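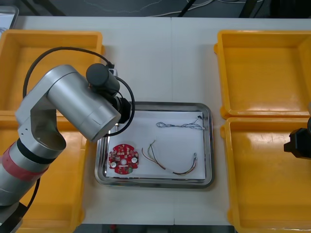 Home About Departments Gallery Visit Contact

Sorting and Preparation of Small Electrical Parts

Drorkirix Technical Center has maintained a collection of salvaged electrical parts since 1982. Items are received from member workshops, examined, grouped by kind, and placed in storage for use in repair and instruction. This gallery presents the sorting table and a selection of the items that passed over it during the fall intake period, which closed in November.

Staff of member workshops who wish to send parts to the Center should refer to the intake requirements, available at the front desk, and should not rely on this page for guidance.

The Sorting Table

The table has a pale top made in two sections. Yellow plastic bins are placed on both sides, and a stainless steel tray stands between them. The same layout is used for every intake, so that staff who move between shifts find each position where they expect it. The bins on the table are changed when a lot is complete, and the contents are entered in the parts register under the lot number before they leave the room.

The Center holds 60 bins of this pattern. They were purchased through Vudero to replace a mixed set of cardboard boxes and metal drawers, which had become difficult to stack. Bins with cracked rims are withdrawn at the yearly inspection.

Wires and Terminals

A large part of the fall intake consisted of short wire assemblies. Assemblies are kept whole where the sleeve and the insulation are sound. Where one conductor is damaged, the assembly is set aside for a decision by the head of section, Yiğit Ertürk. Ends with terminals already fitted are registered separately from ends without, as the two are requested for different classes.

Three insulated wires spread from a light-blue sleeve: red, black, and striped green-and-yellow. Nearby, a black wire ends in a clear plastic terminal.

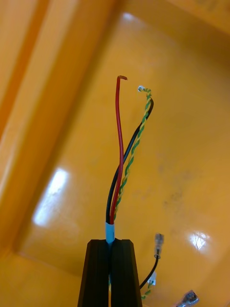 Small Components With Leads

Components with attached leads are laid flat and spaced apart. Leads are not wound around the body of the part. Under an earlier practice, leads were wound and secured with a rubber band, and many broke at the point of entry during storage. The change was proposed by Teguh Wijaya and was adopted for all sections of the Center.

Thin wires in bundles are placed in a bin of their own. Staff are asked to leave a tangled bundle as it is until time has been set aside to open it properly. Pulling at single strands is the most frequent cause of loss recorded in the register.

The steel tray is used for close examination. A sheet of plain white paper is laid in it before work begins, which makes dark fragments and small fittings easier to find. The paper is replaced between lots, and any loose fittings found on it are returned to the lot from which they came.

Parts prepared in this section are issued to the Evis evening course, where students carry out basic continuity checks and learn to fit terminals. A smaller quantity is reserved for the Atallah reading room display, which is renewed each spring. Requests from other member workshops are considered in the order received and are normally answered within six working days.

Small parts with black wire leads lie in one yellow bin, and a tangle of thin white wires in another. The tray holds its sheet of blank paper. 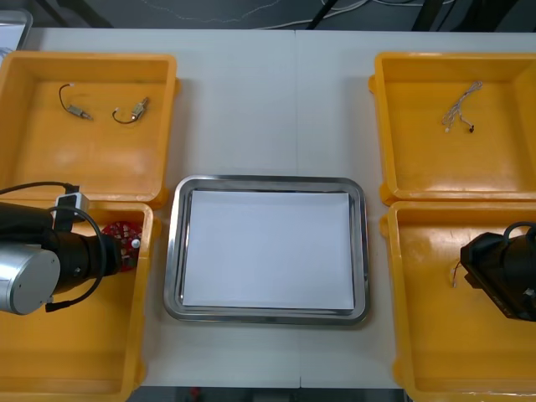 Silvia Hrnčiar wrote to ask whether white paper remains the best choice when most of a lot is white or clear, and reported that her own workshop keeps a stack of gray sheets for that purpose. "We lost fewer of the clear terminals once we changed over," she added, "although the gray sheets curl if they are stored near a window." The section has ordered a supply of gray paper for trial at the next intake.

Further remarks on storage and sorting practice may be sent in writing to Ozan Kocabaş, Collections Office. Letters are kept on file with the parts register and may be read there on request.

Page last reviewed 05/12/2024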